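An afternoon at the Likley open day

Robot arms, green markers and a very long line for coffee 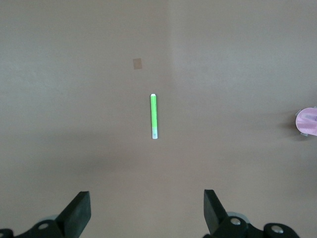 Words and photo: Ilari Huttunen
Filed under: Visits, Robotics
2 comments

I got to Likley just after 1 p.m., which was a mistake, because everyone else in town had picked the same hour. The open day takes up the whole ground floor of the old Paucar building, and by the time I had a badge the line for the coffee cart ran past the coat racks and back out the door. So I skipped it and went straight to the arms!

Room 204 was the one I'd come for. They run tabletop manipulation there, meaning small arms, small objects and a lot of patience. The job while I was in the room was a marker. A green one with a white tip, lying on a bare beige tabletop, and the arm had to come down over it with those two chunky black fingers open and pick it up by the barrel. I know how that sounds. I stayed for 30 minutes.

What got me was the view from the wrist. They had the camera feed up on a big monitor beside the table, and once you've watched a job from down there between the fingers you stop looking at the arm at all. The marker points straight away from you, the gap between the fingers is right in front of it, and you find yourself leaning forward in your chair as if that would help. The man next to me was doing it too. A pink rounded thing with gray tabs sits over at the right edge, and a little square of tan, tape or a sticker, lies past the far end of the marker. I kept staring at that square and forgot to ask what it was for.

The arm missed twice while I watched, once by closing too early and once by nudging the marker so it rolled. Then it got one cleanly and the whole room clapped — for a marker! The student at the keyboard went bright red and reset the table.

She told me they had logged 2000 attempts since December, and that pens and markers are harder than they look because they roll, and because a grip that's fine for lifting can be hopeless for writing. Writing is the next step. They want the arm to pull the cap, draw a line and put the cap back on, and she figured the cap would take longer than everything else put together.

Upstairs, Cevent had a sorting line with a conveyor, much faster and much louder. Kids loved it. I gave it ten minutes and liked the people running it, but you couldn't get close and there was a lot of shouting over the motors. Florkar's talk on grippers was full, so I listened from the hallway and caught perhaps half. The part on rubber fingertips and how quickly they wear down was great, and I'd happily sit through the whole thing next time.

If you're going: come before noon, bring a sandwich, and do the second floor first while it's quiet. Parking is behind the building, and the entrance on that side has the shorter line for badges.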